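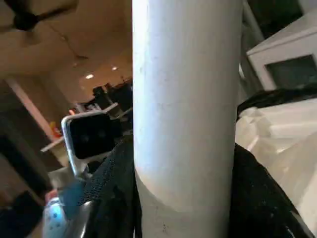 Kesen two-finger gripper with wrist camera — four weeks in

Posted March 2018 under Hardware, Grippers

Quick one, writing this between runs. Had the Kesen on the arm for four weeks now, replacing the Stetside we'd used since November. Several people asked for a comparison so this is it, in no particular order.

What you get: gripper, wrist camera, cable, bracket, a bag of screws with two of the wrong length in it. Manual is a folded sheet. The useful manual is a PDF and you have to email for it. Came the next morning, fair enough.

Price. Paid 1,911 for the gripper and camera together, before VAT. Stetside was 559 without any camera at all, so not a straight fight. Add a decent camera to the Stetside and a bracket to hold it and the gap shrinks, but it's still a gap.

Fitting. Under an hour. Bolt pattern matched our arm, which the Stetside's did not (adaptor plate, two evenings, don't ask). Connector is keyed so you can't put it in backwards. Cable is a bit short if you run it on the outside of the arm. Ours goes tight when the wrist rolls past a half turn. Bought an extension.

Gripping. Good. Better than I expected on big awkward stuff, which is most of what we do — household clutter, bags, clothing, things leaning on other things. Closing force goes down low enough that it'll take a paper cup without crushing it. The Stetside had basically two settings, open and ouch. Where the Kesen struggles is thin fabric lying flat. Fingertips are smooth and they skate over it. Pinch a fold and you're fine, but you have to find the fold first, and that is really a planning problem so I'll not blame the gripper for it. Stetside was better here, its tips had a sort of nibbled edge that caught on everything. Including things you didn't want caught.

Fabric bunched round something solid is the hard case for both. Fingers go in, one lands on cloth, one lands on the hard thing, and the force reading tells you you've got a grip when all you've got is a pole with some cloth in front of it. I now back off and check with the camera before lifting. Slower but I've stopped dragging stuff about.

Camera. Mixed. The wide view is lovely when the target is small and an arm's length off. Get close to something large and pale and it fills the picture and there's nothing much left to work with. A plain white column is the worst, no texture, bright down one side and grey down the other, and the depth estimate wanders about like it's lost. Faint smudges and specks are all it has to hang on to. Turn the exposure down by hand, auto is useless for this. It chases whatever is biggest and then anything black goes to mush. With the exposure fixed I could get the weave of a mesh fabric next to a white surface, on auto I got a black blob.

Ceiling lights are a nuisance too if the wrist is tipped back. No real cure. I mask the top of the picture when I can.

What I do like is that part of the gripper stays in view, so you always know where you are relative to the fingers. Handy when you're scrolling through recordings later trying to work out why it missed. Some people crop that out. I wouldn't.

Controller. We run the Motaung box, same as before. Kesen say it is supported and it is, after a firmware update that failed the first time and took the second. Open and close commands come through promptly. Finger postion feedback lags a touch at full speed, not enough to matter for slow picking. If you're on the Kultonero controller I can't help you, tried one for an afternoon on loan and couldn't get past the licence screen.

Noise. Quieter than the Stetside. Slight whine when holding a heavy object. Motor gets warm on long holds, never had it cut out.

Build. Solid. Fingers have picked up scratches already, cosmetic. One bracket screw worked loose in week two, put threadlock on it and it's stayed put. Would of been nice to have that done at the factory. Check yours, a camera that's moved by a hair will ruin your calibration and you'll spend a day blaming the software — I did.

Support. Answered both emails, second one took most of a week.

Would I buy it again? Yes for mixed household objects. For mostly laundry, no, get the Stetside and spend the rest on a camera you can adjust properly. Softer fingertips are apparently on the way as an extra, will update this if I get hold of a pair.

Score: 4 out of 5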